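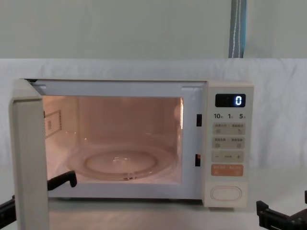
Photo: Senad Atanasov / Skindbridge

Kitchen assistant wanted, Sutton house

Skindbridge is looking for a kitchen assistant for the shared kitchen in our Sutton house, where 26 residents are cooking and warming their meals. The work is 9 hours per week, divided over three mornings, and starts in September.

Your tasks: clean the microwave ovens inside and outside, wash the glass turntable plates, wipe the tables, and throw away old food from the refrigerators. You will also write a short note when a machine needs repair.

Experience is welcome but not required. We ask that you are punctual and friendly with the residents.

Please send a short letter to Wai-kit Liu at the Skindbridge office. You can write in simple English.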